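7 de marzo de 2025

Olla alta Sedent de 16 litros, acero inoxidable
Ref. 827

Olla alta con tapa para caldos, legumbres, pasta en cantidad y conservas al baño María. Es la capacidad mayor de la serie Sedent y sustituye al modelo esmaltado, que dejó de servirse en agosto. Se vende en la tienda Kurnen de la calle Gadau y por encargo.

El cuerpo es de una sola pieza, sin costura en la base. Las asas van remachadas y se calientan con la cocción larga, así que conviene tener manoplas a mano. La tapa es también de acero y encaja por dentro del borde. No lleva válvula.

Sirve para gas, vitrocerámica e inducción. En inducción hay que usar una zona grande; en las pequeñas el fondo se calienta en el centro y el caldo tarda mucho en romper a hervir. Apta para horno sin tapa hasta 300 °C.

Uso y mantenimiento

Antes del primer uso, lavar con agua caliente y jabón y secar con un paño. La sal se echa cuando el agua ya hierve. Si se echa en frío, se deposita en el fondo y puede dejar puntos blancos, que no afectan a la comida pero no salen con el lavado normal.

Las manchas irisadas se quitan con un chorro de vinagre y agua templada. Para restos pegados, cubrir el fondo de agua, añadir una cucharada de bicarbonato y dejar a fuego bajo unos minutos. No usar lejía ni estropajo metálico. Admite lavavajillas, aunque por altura no entra en todos: medir antes el hueco del cesto inferior.

Garantía de 2 años contra defectos de fabricación. No cubre golpes, ni fondos deformados por calentar la olla vacía.

Accesorios que se venden aparte: cestillo escurridor, rejilla para tarros y tapa de vidrio. El cestillo de la serie antigua no ajusta en esta olla.

Artículos relacionados
Cazo Sedent con pico vertedor
Colador cónico Wanyama de malla fina
Espumadera de mango largo
Rejilla para tarros de conserva
Cómo desespumar un caldo 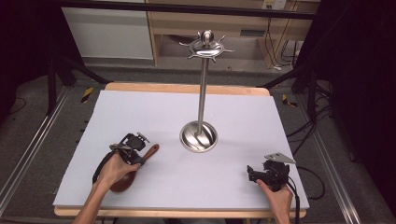 L. Wanyama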